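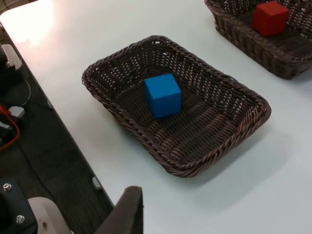 Making and looking after stage props at home

Most props for a small production are made on somebody's kitchen table and kept in somebody's spare room. These notes cover the jobs that come up again and again: paper, food, bottles, paint, fabric, repairs and storage. They started as a handout for people making props for the Wukance Players and have been added to after most shows since.

Before you make anything

Read the script twice, once for the story and once with a pencil. Mark every object that is handled, mentioned or put down. Then ask the director which of those will really be used. A script printed from an old production often lists things that were only on stage because that company happened to own them.

Find out who carries each prop, which side they come on from and what they do with it. A letter that is read aloud and folded is one job. A letter that is torn up every night is another, and you will need a fresh one for each performance, each dress rehearsal and at least one spare.

Give the cast a stand-in as early as you can. It should be close in size and weight to the finished thing. An actor who has rehearsed with an empty shoebox will be thrown by a full suitcase.

Letters, newspapers and books

White printer paper glares under stage light. Tone it down with cold tea. Brew two bags in a mug, let it cool completely, brush it on with a wide soft brush and lay the sheet on an old towel. Dry it flat. If it curls, put it between clean sheets of paper under a pile of books overnight. Laser print will stand this. Inkjet print runs, so stain first and print afterwards when the sheet is fully dry.

Write the real words in the letter if the actor has to read them. Use handwriting larger than you think necessary and a dark ink. Keep a copy of the text in the show folder so that a lost letter can be replaced in the interval.

For newspapers, a new masthead pasted over the front page of a free local paper is usually enough. Change the back page too if it will face the audience. Fold it as a reader would and handle it for a day or so before the first rehearsal. Fresh newsprint is noisy, and crumpling it and smoothing it out a few times takes most of the rustle away.

A plain book jacket in brown or dark green sugar paper will hide nearly any modern cover. Fix it with low-tack tape on the inside if the book is borrowed.

Food and drink

Ask about allergies before you decide on anything, and ask the understudies as well.

Food that is eaten on stage needs to be soft, quick to swallow and not crumbly. Crustless white bread works for most things, including cake if it is cut thick and spread with a little whipped cream. Banana can be shaped into a fair copy of chicken or fish. Avoid biscuits, nuts and anything with icing sugar.

Cold tea without milk does for whisky and brandy. Thin it well, as it looks darker under the lights than in the kitchen. Blackcurrant squash does for red wine but stains costumes, so try the colour against a scrap of the fabric and see whether it washes out. Ginger ale passes for champagne if it is poured late.

Keep stage food in a lidded box in the fridge with the name of the show on it. Throw away leftovers after each performance. Wash glasses and plates the same night, including those nobody drank from.

Food that is only looked at can be made from air-drying clay or salt dough. For salt dough, mix 200 g of plain flour with half that weight of fine salt and enough water to bring it together. Bake it very low until it is hard right through, which takes several hours for a loaf or a pie. Let it cool in the oven. Two thin coats of varnish will keep the damp out, but use a matt one, or your loaf will look like a shoe. 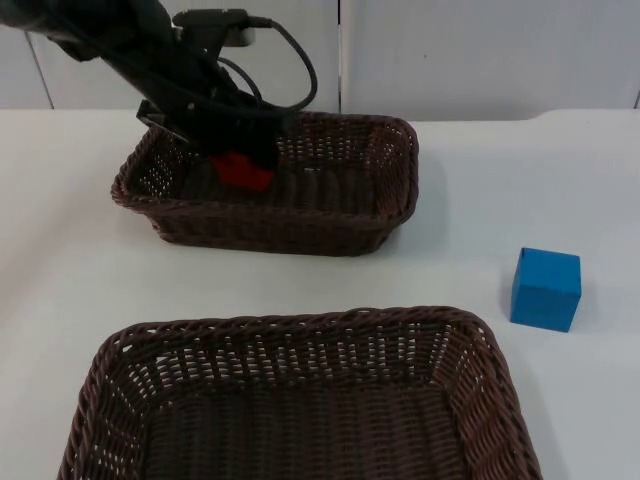 Page last changed: 03/06/2022

Bottles and glass

Use plastic wherever it will pass. Clear acrylic tumblers look right from the third row back. For bottles, soak the label off in warm water with a spoonful of washing soda, rub away the glue with cooking oil and wash again. Stick the new label on with a glue stick and go over it with matt varnish if the bottle has to be handled wet.

Where only real glass will do, set it on a tray with a cloth under it. Keep a dustpan and a torch in the wings on both sides.

Never use ordinary glass for anything meant to be broken. Breakaway bottles can be bought, or the script can be changed so that the smash happens off stage. A tin bucket with some old crockery in it, dropped on a concrete floor, makes a good noise. Do it well away from people and wear goggles.

Paint and finish

Emulsion tester pots cover most needs. Add a little PVA to the paint for surfaces that are handled, and let each coat dry before the next one goes on. Shiny plastic must be keyed first with fine abrasive paper, then wiped down and primed.

New things look new. To age wood or card, mix dark brown emulsion with four times as much water, brush it over and wipe it off straight away with a rag, leaving it in the corners. For old metal, start with black, let it dry, then drag an almost dry brush with a little silver over the raised parts. Stop sooner than you want to and look at it from across the room.

Check the colour under the stage lights if you can get into the hall. Greens and purples change most. Idun Isaksson painted a whole set of green ledgers for our November show and they came up grey under the amber lamps, so they had to be done again in a much stronger shade.

Fabric

Wash second-hand fabric before you cut it. Iron on the wrong side. Cushions, purses and flags should be hemmed or finished with pinking shears, as raw edges fray quickly with handling.

Tea and coffee will dye cotton and linen but hardly touch polyester. If the fabric is mixed, test a corner. Any curtain or large hanging cloth on stage has to meet the hall's fire rules. Ask the hall what certificate it wants to see before you buy.

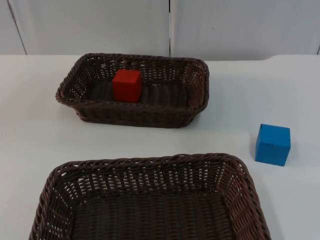 Flags and banners want a strip of hem tape along the top with the pole pocket sewn through it. For a flag that is waved, fasten the pocket to the pole with a couple of small tacks as well. A light chain or some curtain weight in the lower hem helps a banner to hang straight.

Handles, hinges and quick repairs

Check every handle before each performance by lifting the prop fully loaded. Suitcase handles go first. Replace the rivets with short bolts, with the nuts on the inside, and put a dab of clear nail varnish on the thread.

A repair box in the wings should have in it:

black cloth tape and white cloth tape
safety pins in two sizes
needle, black thread, white thread
small scissors
superglue and a tube of contact glue
soft wire and a pair of pliers
a few elastic bands
a black marker pen

Hot glue is fine for rehearsals. It lets go in a warm hall and goes brittle in a cold garage, so use something stronger for the run.

The props table

Cover the table with lining paper and draw round each prop with a thick pen. Write the name inside the outline, with the scene number and the actor's character. A gap then shows at once. Set one table on each side of the stage if there is room.

Do one check before the doors open and a second in the interval. The person checking should touch each item, not read down the list from a chair. Ask the cast to leave everything on the table after their exit and to leave other people's things alone.

Storage

Brush or wipe everything before it goes away. Clean drinking vessels properly even if they only ever held water. Take batteries out of lanterns, torches and bells.

Lidded plastic crates are better than cardboard in a garage or loft. Paper props go flat in a folder. Wrap painted pieces in old sheets, as bubble wrap leaves rings on paint over a warm summer. Cedar blocks or lavender bags will discourage moths, but need renewing every year.

Label the end of the crate as well as the lid. Ours are listed in a notebook by crate number, then by object, with a note of which show each was made for. Teodor Kwiatkowski keeps the notebook and would like it back from whoever borrowed it for the pantomime.

Borrowed items go in their own crate with the owner's name and telephone number, and are returned within a week of the last night.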